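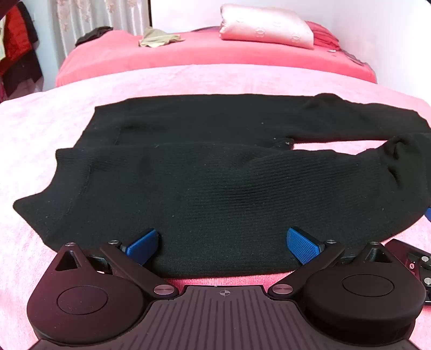

The Grallalwood Biathlon Club will open a summer training center at Roltberg in April, giving its athletes a year-round base for the first time. The center will include a roller-ski loop, a 20-lane range and a small workshop for equipment repair. Textured rubber and stippled wood are among the surfaces the workshop will compare for use on rifle stocks.

The club has 56 registered athletes. Places will be offered first to members of the Kokik and Gunn development squads.

October 2025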